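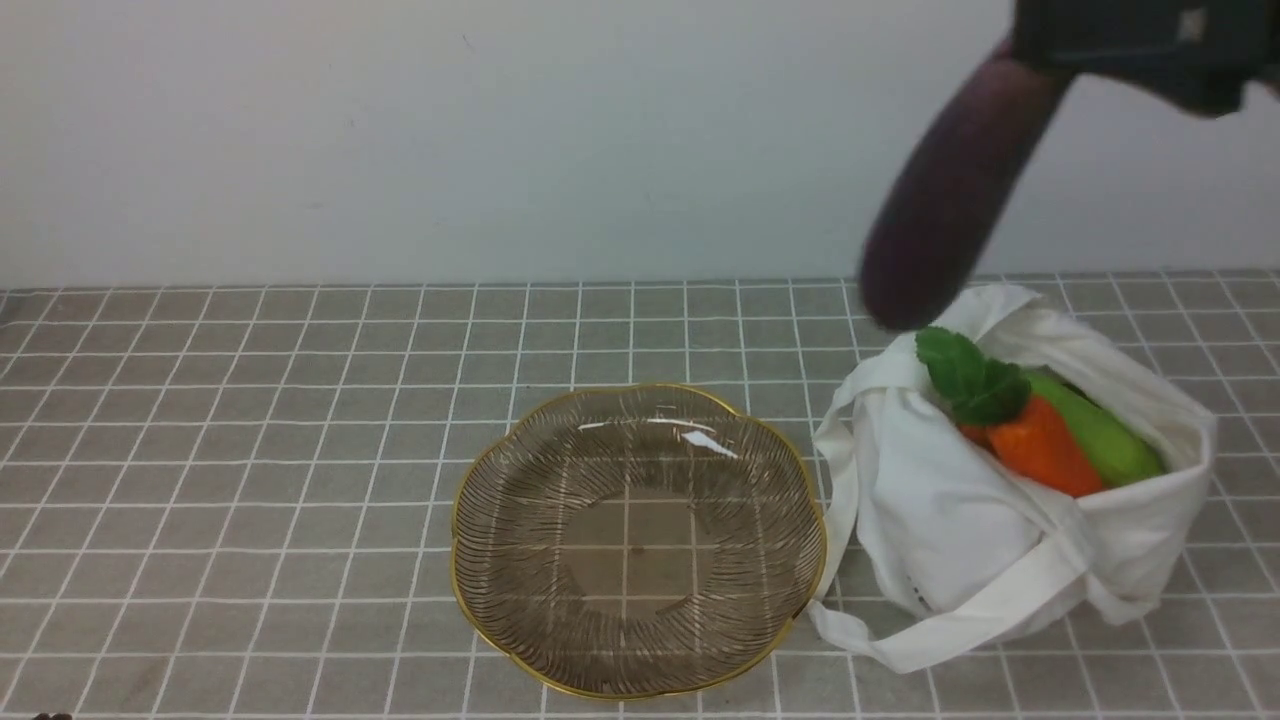

magalhaes606: bolsas de tela para la verdura — zanahoria arriba o abajo? yo la meto la última, con las hojas fuera

Jilline: abajo!! lo que pesa va al fondo

magalhaes606: ya, pero si las hojas quedan debajo se chafan. Y luego no hay quien la saque

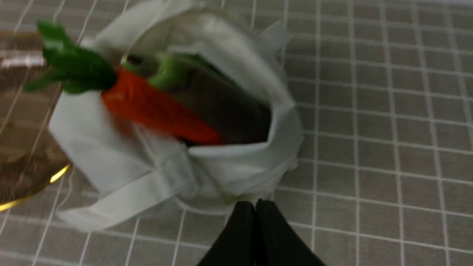

y el pepino al fondo, eso no lo discuto

stadby_4: pues yo ni bolsa, todo al cajón de la nevera. 1000 veces mejor

Jilline: en el cajón se me olvida todo jaja. Oye y el plato del borde dorado?? va al lavavajillas?

magalhaes606: a mano siempre, el dorado se va. Es de mi suegra asi que cuidadín 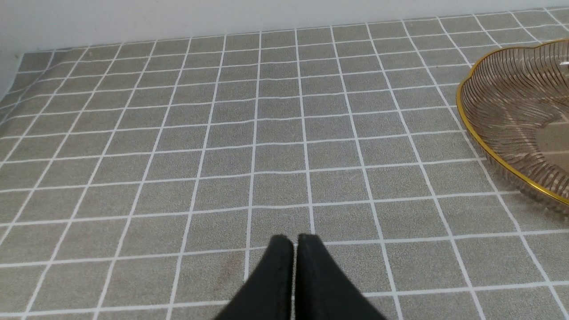 el mantel de cuadritos, con el borde dorado a la derecha

stadby_4: ese mantel hace ondas, plancha por detras

3567 visitas · 4 compartidos
Contacto · © Foro Hadimero · Volver arriba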